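Le grand bac en métal reprend du service à la ressourcerie

Mise en ligne le 8 avril 2026

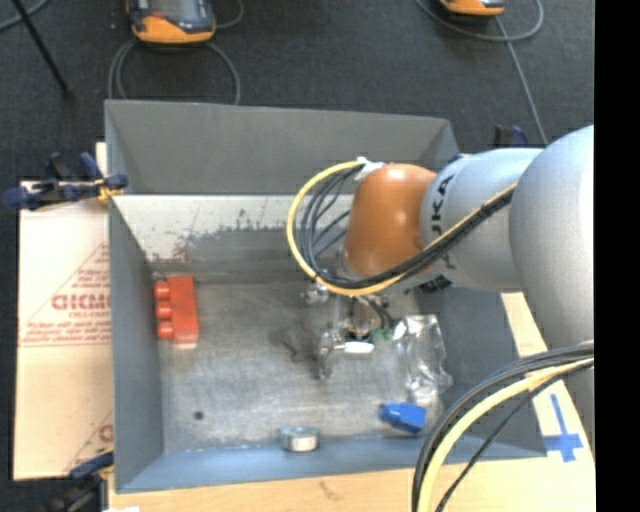 Ce qui change pour vos dépôts

Bon, je vous en parlais depuis un moment sur cette page, alors voilà, c'est fait ! Le bac en métal gris est de retour à la ressourcerie de Munport, et c'est là-dedans que passe désormais tout le petit vrac, c'est-à-dire ce qui arrive au fond des cartons et qu'on ne sait jamais où mettre. Brique de construction rouge orangé, petit machin rond en métal, truc en plastique bleu, emballage transparent tout froissé : si vous avez déjà vidé un tiroir de chambre d'enfant, vous connaissez le mélange par cœur.

Jusqu'ici on triait sur la grande table près de la vitrine. Je l'aimais bien, cette table, on voyait passer les gens, mais elle a un défaut terrible : tout roule. J'ai passé une bonne partie de l'hiver à quatre pattes sous le radiateur à chercher des billes (et une fois une bague, rendue à sa propriétaire, qui ne savait même pas qu'elle l'avait donnée). Avec les parois inclinées du bac, ce qu'on pose finit gentiment au fond et on n'a plus qu'à se pencher. Le métal est rayé, usé, pas très joli à regarder, et franchement je m'en fiche, on n'est pas là pour faire salon.

Le bac vient de l'ancien atelier Skulberg, rue des Tonneliers, qui a fermé à l'automne. Kuldeep Ahuja l'avait repéré au moment du débarras et l'avait rangé dans la réserve, derrière les vélos, où tout le monde l'avait plus ou moins oublié. Il a fallu deux personnes pour le sortir, et un bon coup de chiffon. Le bruit quand on y laisse tomber quelque chose, par contre ! Les premiers jours je sursautais à chaque pièce. Maintenant je reconnais presque les objets à l'oreille.

Le tri du petit vrac, comment ça se passe

Vous arrivez, vous donnez votre sac à l'accueil, et c'est tout pour vous. Derrière, on vide par petites quantités. Les briques et les jouets en plastique dur partent au lavage, puis en sachets pour le rayon enfants. Le petit métal va dans les caisses grises du fond, que la maison Crichton vient chercher quand elles sont pleines. Les emballages, eux, n'ont rien à faire chez nous, mais il y en a toujours, roulés en boule entre deux jouets, et on les met au sac jaune.

Un mot là-dessus, d'ailleurs, parce que ça nous prend un temps fou : pensez à secouer vos sachets avant de venir. Un emballage transparent chiffonné, ça brille, ça glisse, et ça cache très bien une petite pièce verte dont quelqu'un aura besoin pour finir son château. Remedios Navarro, qui tient le rayon jouets, a pris l'habitude de tout déplier à la main avant de jeter. Elle y retrouve des roues, des bras de figurines, des couvercles de dînette. Elle les garde dans un bocal sur le comptoir, et vous pouvez fouiller dedans si vous cherchez une pièce perdue, c'est gratuit.

Côté chiffres, on a fait nos comptes pour l'assemblée : 3 497 briques de construction remises en rayon l'an dernier, et 62 sachets complets vendus rien que pour la fête des voisins de septembre. Je n'en revenais pas. C'est beaucoup de plastique qui n'a pas fini à la benne, et pas mal de parents soulagés, vu le prix des boîtes neuves.

Ce qu'on prend, ce qu'on ne prend pas

On prend les briques de toutes marques, même dépareillées, même un peu griffées. On prend les petites voitures, les animaux, les dînettes, les pièces de jeux de société. On prend aussi les petites boîtes rondes en métal, à condition qu'elles soient vides et propres. La semaine de l'inventaire, j'en ai ouvert une qui contenait du cirage de je ne sais quelle époque et j'ai gardé les doigts marron jusqu'au lendemain soir.

On ne prend pas les piles, les briquets, les médicaments, ni les jouets électroniques dont le compartiment à piles a coulé. Pour tout ça, c'est la déchetterie de la route du port, et ils sont très aimables. Les ampoules, non plus, par pitié : dans un bac en métal, vous imaginez.

Luana Caldeira me demande de rappeler que les dépôts se font aux heures d'ouverture et pas devant le rideau baissé. Un sac laissé dehors sous la pluie, c'est un sac qu'on jette presque toujours en entier.

Et pour la suite

On voudrait deux choses avant l'été. D'abord une meilleure étagère pour les sachets prêts à vendre, parce que ceux du bas se font écraser. La menuiserie Soltora nous a promis des chutes de bois, j'attends de voir les dimensions. Ensuite un atelier du mercredi après-midi pour les enfants, avec tri et construction libre, que Nii Eshun est d'accord pour animer si on lui trouve assez de chaises à la bonne hauteur. Si vous avez des petites chaises qui dorment dans un grenier, vous savez où nous trouver !

Lalit Sengar cherche aussi des sachets à zip de taille moyenne, neufs ou très propres. On en consomme une quantité invraisemblable et les derniers qu'on a achetés craquent dès qu'on y met un peu de poids.

Moi, je suis au tri tous les matins, du côté du bac. Passez dire bonjour, et parlez un peu fort si vous m'entendez remuer de la ferraille.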